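4.3 Preparing the meeting room for a shared booking panel

This section applies to rooms in which the Grencombe booking panel is to be used by more than one department. It should be read together with section 4.2 (Connecting the panel to the building network). The work normally takes one person an hour.

Before you begin

Confirm that the room has been given a short name in the Ulex calendar. The name may contain letters and numbers but no punctuation, and must be no longer than 12 characters. Rooms without a short name will not appear on the panel.

CAUTION: Do not connect the panel to the mains until step 3 is complete. A panel which starts without a room name will register itself as a spare, and must then be released by the site administrator.

Setting up the room

1. Sign in to the Ulex calendar with an administrator account.

2. Open Rooms, select the room by its short name and choose Shared use.

3. Enter the departments which may book the room. The first department on the list becomes the owner and receives all notices of cancellation.

4. Connect the panel and wait for the start page. If the language is wrong, change it now — it cannot be changed once bookings have been received.

5. Set the release time. A booking that has not been confirmed at the panel within this time is cancelled. The standard setting is 7 minutes.

6. Make a trial booking from a second account and check that it appears on the panel. 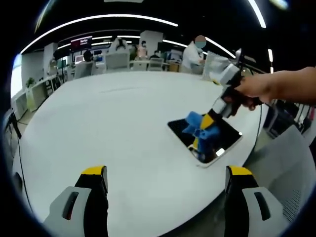
Page last changed: May, revision 2 (W. Lanz)

Rooms used for visitors

Where a room is regularly used by visitors, the owner department should switch on Private titles. The panel then shows only the times of a meeting and the word Reserved. Names of guests remain visible in the calendar to the person who made the booking.

NOTE: Private titles does not apply to bookings made before the setting was switched on. These must be opened and saved again.

Repeat bookings are limited to 100 entries per department. Older entries are removed at the end of each month, and a department that reaches the limit may ask the site administrator to remove them sooner.

If the panel shows "No calendar", repeat steps 1 to 3 before restarting it. Faults which remain should be reported as described in section 9.

Comments (3)

Magdolna Kiss
Step 5 does not say that the release time also applies to all-day bookings. We lost ours at nine in the morning.

Ferenc Virág
Same at our site. You can exempt them under Rooms, Advanced.

Chiamaka Mohammed
Is there a way to change the owner department afterwards without deleting the whole list? I have tried dragging them and the order goes back when I save.

We use cookies to remember your language and the manuals you have viewed. Accept all | Manage settings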